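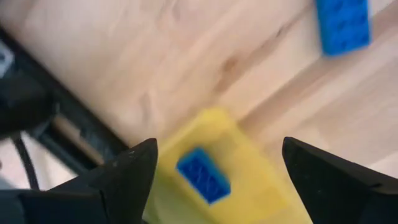 Re: [chores] are we there yet, tidying edition

Sorting by color is the wrong place to set the bar. Color segmentation has been good enough for years, and the trouble in a tidying job starts at contact. With one blue brick already in the yellow tray and another lying out on the wood, a vision system knows what goes where. It still has to pick a grasp across the studs or along the sides, and clear the rim on the way in.

Mihret Tamiru wrote:
> Our August run at Clamden logged 3,125 pick attempts with
> more than 500 drops or missed grasps. Jörg thinks that is
> close to usable for a playroom. I would not pay for it.
> Does anyone have numbers on mixed sizes?

I side with Mihret. We ran 3,858 attempts on mixed sizes and 1,161 failed, mostly on bricks touching a neighbor. A child does a cluttered table in one pass and doesn't need the pieces spread out first.
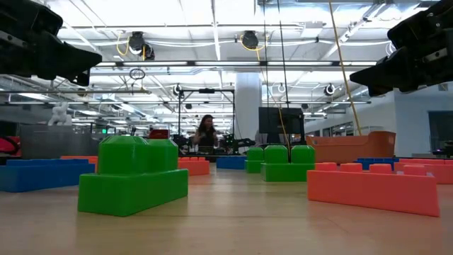

Drops are also the cheap failure. The expensive one is a brick pushed out of reach, which our logs record as "no target" and which therefore looks like a finished job. Check whether yours do the same before comparing rates.

On Jörg's point about shop-floor kitting: I would score the end state and ignore attempts. Orange in one bin, blue in the other, bare wood between the bins and the arms is a pass, and anything left out is a fail. Elapsed time should be reported next to it — Mitiku has a script for that and can post it. 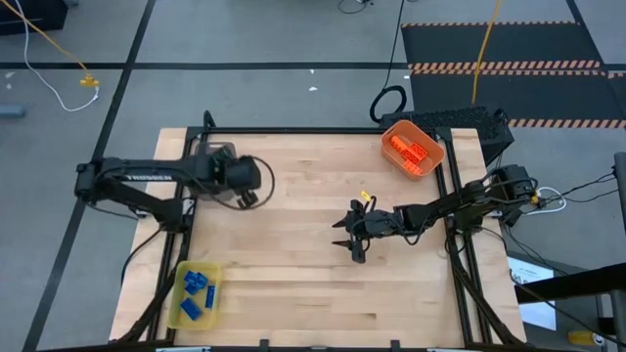

Weidong Yuan
Trurach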